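Unholm is hiring a software engineer for manipulation, based at our Nurndale site. The job is full-time and permanent, and it sits in the planning and control group, which writes the code between "the camera sees something" and "the arm moves."

## About the group

We build software for two-arm workcells that sort, pack and hand over small items. Our customers are mostly labs and light assembly shops, and they buy the arms from whoever they like. Our stack, Ayala, has to run on mixed hardware: different arms, different grippers, different controllers with different ideas about what a timestamp is. A good part of the job is making those differences disappear before they reach the planner.

Ayala has four main parts:

- **Perception.** Object detection and pose estimation from an overhead color camera, with depth where the customer has it.
- **Task planner.** Decides which arm does what and in which order.
- **Motion planner.** Produces joint trajectories for both arms, checked against each other and against the table.
- **Fistero.** Our logging and replay tool. It records every run and lets you step back through planner decisions, joint states and images on one timeline.

The person we hire will work mainly on the motion planner and on Fistero. Roman Witkowska leads the group and will be your manager. Brisa Cortés owns perception and will be the person you argue with about calibration.

## What the work looks like

Most of our testing is done on short tabletop tasks. They are easy to reset and they break the software in useful ways. A marker-and-cup task is part of the regular test set: markers are picked from a tray and placed upright in a cup. Thin objects lying side by side leave little room for the fingers, clear plastic is hard on the detector, and both arms have reasons to be over the same patch of table.

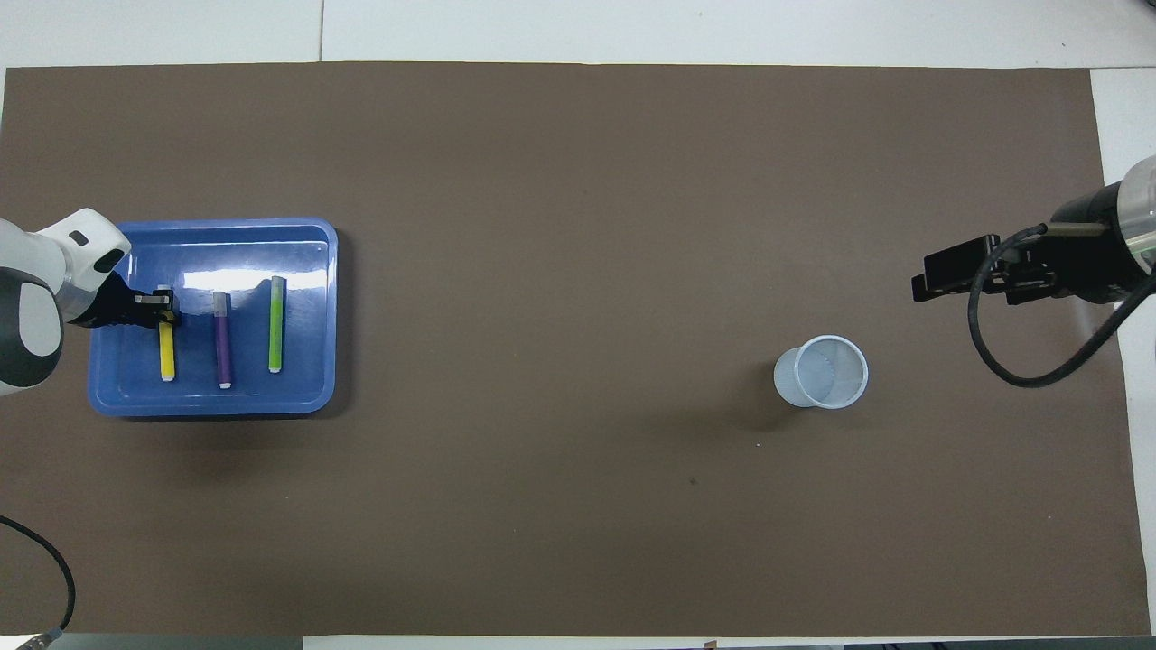
Nurndale, December 2023

The task planner works at the level of "left arm, yellow marker." Everything under that is the motion planner's job: approach direction, finger opening, lift height, and where the other arm should be in the meantime. At present the waiting arm is given a fixed keep-out volume, which is safe and slow. We want to replace it with a time-based reservation scheme, so that an arm can enter shared space as soon as the other one is due to leave it. There is a prototype on a branch. It passes in simulation and stalls on hardware when one controller reports late. Finding a proper fix for that would be your first large piece of work.

The second is Fistero. It currently holds 3914 recorded runs, and searching them is painful. You can look up a run by ID or by task name, and that is all. We would like to be able to ask for every run where a grasp was replanned after contact, or where the two arms came closer than a given distance, and get the list back in a few seconds.

There are smaller jobs too. The regression suite has 580 simulated cases and takes too long to run on every merge. The cable model used in collision checking is crude — a few capsules attached to the wrist — and it rejects paths that would be fine. The gripper driver interface needs one more round of cleanup before we publish it.

## What you will do

- Design, write and maintain motion planning code in C++ for two-arm cells
- Write Python tooling for replay, search and test reporting
- Run your own changes on hardware before they are merged
- Read logs from customer sites and turn failures into test cases
- Review other people's code and have yours reviewed
- Take a turn on the support rota, one week in 10, during office hours only

## What we need from you

- Solid modern C++ and working Python
- At least 2 years of writing software that moved a physical machine, in a job or in a research group
- A practical understanding of kinematics, collision checking and trajectory timing
- Experience debugging problems that involve more than one clock
- Clear written English — we write design notes before large changes and expect them to be read

## Useful, not required

- Sampling-based or optimization-based planning
- Real-time Linux
- Work on transparent or thin objects, from either the perception or the grasping side
- Database or indexing work, which would help with Fistero

A degree is fine and so is no degree. If you are missing something from the main list but have strong experience in a nearby area, apply and say so in your letter.

## Terms

The job is on site at least three days a week, as the cells are there and you will need them. Hours are flexible. We pay for relocation within the country and can support a work permit. The salary band is sent to every applicant with our first reply, before any interview.

## How to apply

Send a resume and a letter of one page at most to the Nurndale office, marked "Manipulation software." In the letter, describe one fault you tracked down on a real machine: what you saw first, what you wrongly suspected, and what the cause was. Code samples are welcome if you are allowed to share them.

The process is a phone call with Roman, a paid half-day on site working through a recorded failure in Fistero with Brisa, and a final talk with the whole group. We don't use timed coding tests. Applications are read as they come in, and we would like the new engineer to start by May.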